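티셔츠 오래 입는 이야기를 좀 길게 써보려고 해요. 지난번에 세탁 얘기를 짧게 올렸더니 더 자세히 써달라는 분들이 계셔서, 저녁 먹고 차 한 잔 우려놓고 앉았습니다. 타래가 길어질 것 같으니 편하게 읽어주세요 (1)

저는 옷을 잘 못 버리는 사람이에요. 서랍 맨 아래 칸에 대학 때 산 면 티가 아직 있고, 목이 늘어난 것도 있고, 겨드랑이 쪽을 두 번 기운 것도 있어요. 엄마는 볼 때마다 걸레 하라고 하시는데 저는 그 보들보들해진 느낌이 너무 좋아서요. 새 티셔츠는 절대 못 따라오는 촉감이 있거든요 (2)

그런데 좋아하는 옷일수록 자주 입고, 자주 입으니 자주 빨고, 그러다 보면 제일 먼저 망가지잖아요. 그게 속상해서 8월 한 달 동안 제가 가진 면 티를 어떻게 빨고 말리고 개는지 수첩에 적어봤어요. 대단한 실험은 아니고 그냥 살림 일기 같은 거예요 (3)

우선 세탁. 저는 오랫동안 뜨거운 물이 깨끗한 물이라고 믿고 살았어요. 수건도 티도 다 60도로 돌렸죠. 그러니 진한 색 티는 한 철만 지나도 허옇게 뜨고, 길이는 줄고, 옆선은 돌아가고... 지금은 땀만 밴 평상복은 전부 찬물이나 30도로 돌려요. 그렇게 바꾸고 나서 산 옷들은 색이 훨씬 오래 가네요 (4)

뒤집어서 빠는 것도 이제는 습관이 됐어요. 땀이랑 피지는 안쪽에 묻고, 마찰로 보풀이 나는 건 바깥쪽이니까 뒤집으면 두 가지가 한 번에 해결돼요. 벗을 때 뒤집어진 그대로 빨래통에 넣으면 되니까 게으른 저한테 딱 맞고요. 어릴 때는 옷 뒤집어 벗는다고 그렇게 혼났는데 어른이 되니 이게 정답이라니 좀 억울합니다 ㅎㅎ (5)

세제는 진짜 조금만 쓰세요. 저는 뚜껑 가득 넣어야 마음이 놓이는 사람이었는데, 어느 날 검은 티 어깨에 하얀 자국이 남은 걸 보고 설명서를 처음으로 끝까지 읽었어요. 빨래 양에 비해 두 배 넘게 넣고 있었더라고요. 지금은 20ml 계량컵을 세탁기 위에 올려두고 한 컵만 넣습니다. 세제 한 통이 안 줄어서 신기할 정도예요 (6)

섬유유연제는 취향이라 말하기 조심스러운데, 저는 면 티에는 안 넣어요. 처음엔 부드러운데 갈수록 땀을 잘 안 먹는 느낌이 들더라고요. 향이 아쉬운 날엔 서랍에 비누 한 장 넣어둡니다. 할머니가 하시던 방법인데 서랍 열 때마다 할머니 댁 장롱 냄새가 나서 괜히 기분이 좋아요 (7) 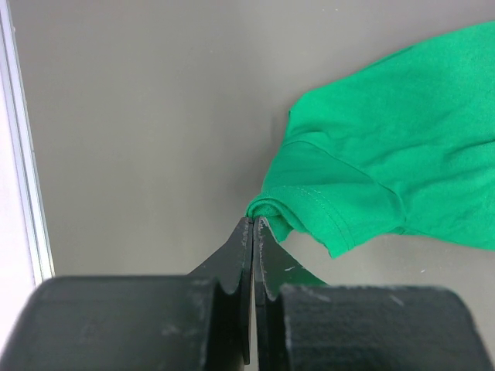
글·사진 서랍맨아래칸 | 살림 타래 | 오후 9시

이제 말리는 얘기요. 면은 젖었을 때 무거워서 어깨만 집어 널면 그 무게로 쭉쭉 늘어나요. 저는 밑단 쪽을 집게로 집어서 거꾸로 널어요. 집게 자국이 밑단에 남아도 바지 안에 넣거나 입다 보면 금방 펴지니까 괜찮고요. 목둘레 늘어나는 게 고민이신 분들은 이것만 바꿔보셔도 차이를 느끼실 거예요 (8)

널기 전에 탁탁 터는 것도 빼먹지 마세요! 양쪽 어깨를 잡고 세 번, 밑단 잡고 세 번. 그리고 옆선을 손으로 살살 당겨서 제자리로 돌려놓으면 다림질할 일이 거의 없어요. 이 과정이 귀찮다고 생각했는데 팟캐스트 하나 틀어놓고 하니까 은근히 기다려지는 시간이 됐어요. 베란다에서 바람 맞으면서 멍하니 빨래 터는 그 느낌 아시죠 (9)

햇볕은 흰 옷한테만 양보합니다. 초록이나 남색 같은 색 있는 티는 한여름 직사광선에 반나절만 둬도 어깨선이 바래요. 저는 아끼던 초록 티를 그렇게 보냈어요. 어깨만 연두색이 되어서 한동안 잠옷으로 입었답니다. 그 뒤로 색 있는 옷은 창에서 한 뼘 안쪽, 그늘지고 바람 통하는 자리에 널어요 (10)

건조기 여쭤보신 분이 계셨는데, 저희 집에도 있어요. 수건이랑 양말은 건조기 없이 못 살죠. 다만 면 티는 웬만하면 안 넣고, 장마철에 도저히 안 마를 때만 저온으로 짧게 돌린 다음 덜 말랐을 때 꺼내서 마저 널어요. 완전히 바짝 말리지만 않아도 줄어드는 게 훨씬 덜하더라고요. 건조기 먼지 필터에 쌓이는 게 결국 우리 옷이라고 생각하면 마음이 좀 짠해요 (11)

개는 법은 정말 집집마다 다르죠. 저는 넓은 데 펴놓고 손바닥으로 한 번 쓸어준 다음에 세로로 삼등분, 그다음 반, 또 반으로 접어서 서랍에 세워 넣어요. 쌓아두면 맨날 위에 있는 것만 입게 되는데 세워두니까 뒤쪽에 있던 옷도 눈에 들어와서 골고루 입게 되더라고요. 골고루 입으면 한 벌당 세탁 횟수도 줄고요 (12)

두꺼운 면은 세워두면 잘 서는데 얇은 건 자꾸 쓰러져요. 그래서 저는 서랍 칸막이를 하나 들였어요. Trelado에서 나온 천으로 된 거고, 폭을 조절할 수 있어서 서랍 크기 안 재고 사도 대충 맞아요. 광고 아니고 제 돈으로 샀습니다. 사실 신발 상자 뚜껑으로도 충분한데 제가 예쁜 걸 못 참아서... (13)

그리고 수선 얘기도 꼭 하고 싶었어요. 작은 구멍은 생겼을 때 바로 기우는 게 제일이에요. 세탁기 한 번 돌고 나오면 두 배가 되어 있거든요. 저는 빨래통 옆에 작은 양철통을 두고 바늘, 옷이랑 비슷한 색 실, 작은 가위를 넣어놨어요. 티비 보면서 한 땀 한 땀 하다 보면 십 분도 안 걸려요. 솜씨는 형편없지만 안쪽이라 저만 알아요 (14)

목둘레가 이미 늘어난 옷은 미지근한 물에 목 부분만 담갔다가 손으로 모아쥐고 모양을 잡아서 뉘어 말려보세요. 새 옷처럼은 안 되지만 집에서 입기엔 충분해져요. 저는 이 방법으로 세 벌을 잠옷 서랍에서 외출복 서랍으로 승진시켰습니다 (15)

그래도 보내줘야 할 때는 오죠. 등판이 비칠 만큼 얇아진 옷은 손바닥만 하게 잘라서 창틀 닦는 데 써요. 오래 입은 면이 물을 정말 잘 먹어요. 초록 티의 멀쩡한 등판은 잘라서 화분 받침 밑에 깔아뒀는데 볼 때마다 반가워요. 이쯤 되면 못 버리는 게 병인가 싶기도 하고요 (16)

혹시 니트나 린넨도 궁금하시면 답글 남겨주세요. 린넨은 저도 아직 헤매는 중이라 오히려 제가 배우고 싶어요. 특히 린넨 셔츠 구김이랑 평화롭게 사는 법 아시는 분... 저는 다림판 앞에서 매번 집니다 (17)

아 그리고 세탁망 질문이 그새 들어와서 하나만 더 달아요. 프린트 있는 티는 뒤집어서 망에 넣으시고, 망은 옷보다 너무 크지 않은 걸로 쓰세요. 크면 안에서 뭉쳐서 돌아다녀요. 망 하나에 한 벌씩이요. 차가 다 식어서 저는 물 다시 올리러 갑니다. 답글은 내일 천천히 읽고 하나씩 답할게요 (18)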